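Clovon Street breakfast counter to reopen, with pancakes until noon

Andow's oldest breakfast counter is back. Caldeira, closed since a burst pipe in December took out the kitchen floor, opens its doors again on 17th September at 6:30 in the morning. Coffee from six if you knock.

New owner is Albane Courtois, who ran the bread stall at the Civard market for seven years and took over the lease in spring. She has kept the name, the stools and most of the menu. Gone are the waffles (the old iron didn't survive) and the all-day breakfast. Kitchen now stops at noon, sharp. Lunch is soup and whatever bread is left.

"People here want eggs at seven and they want them fast," Courtois said on Friday, in between phone calls about a late flour delivery. "I can do that. I can't do eggs at four in the afternoon, I have to sleep sometime."

The big question on the sidewalk last week was the pancakes. Regulars will remember them as thick, a bit sour, and the size of the plate. Courtois grew up on thin ones, rolled with sugar and lemon, and had planned to serve only those. That lasted until word got out. There was a note under the door. Then several notes.

So both are on the menu. Thick ones come three to a stack with butter and syrup, thin ones come four to a plate with lemon, jam or ham and cheese. Buckwheat on weekends only. The buttermilk batter is the old recipe, handed over by the former cook on two index cards, one of them mostly unreadable. Courtois says she got it right on the fifth try. We tried both on Friday and would give the edge to the thin ones with jam, but the thick ones were gone first, so make of that what you will.
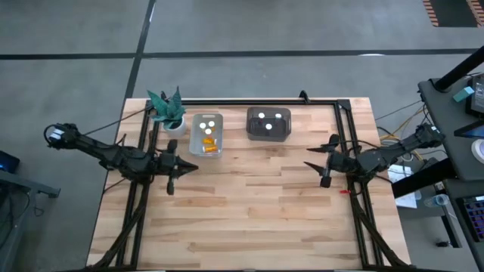 What's on the menu

Eggs any style with toast and potatoes. Oatmeal with stewed apples. Pancakes, see above. A sausage plate for those who like it, and a mushroom one for those who dont. Rye, white and a seeded loaf, all baked in house overnight. Hot chocolate made with milk, not water, which was a sore point under the last owner.

No avocado for now. Courtois says she may look at it again once the prices calm down.

Prices

Up a little from last year, mostly eggs and butter. Coffee refills stay free before nine. Kids' plates are half the price of the full ones and come with juice. Cards accepted, finally. The counter was cash only for as long as anyone we spoke to can remember, and the old register is staying on its shelf but won't be in use.

Seating and hours

The room holds up to 38, counting the stools. No reservations for fewer than six people. Bigger groups should call the day before, not the same morning. The back door stays shut until the new step is poured, so strollers and wheelchairs come in by the front, where the ramp is done and has been signed off.

Open Tuesday to Sunday, 6:30 to 2. Kitchen closes at noon, bread and soup after that untill they run out. Closed Mondays.

Parking is the usual story. The lot behind the hardware store is open to customers before eight, after that you're on the street. The 696 bus stops at the corner.

First morning

The first 100 customers get a small loaf to take home, one per table, not one per person. No sign-up. Courtois expects a line and asks people not to block the pharmacy entrance next door, which opens at eight.

She is also still looking for a weekend dishwasher and one early baker, start time three a.m. Ask at the counter, or leave a note under the door like everybody else.

Correction: an earlier version of this item said the thin pancakes come three to a plate. It's four.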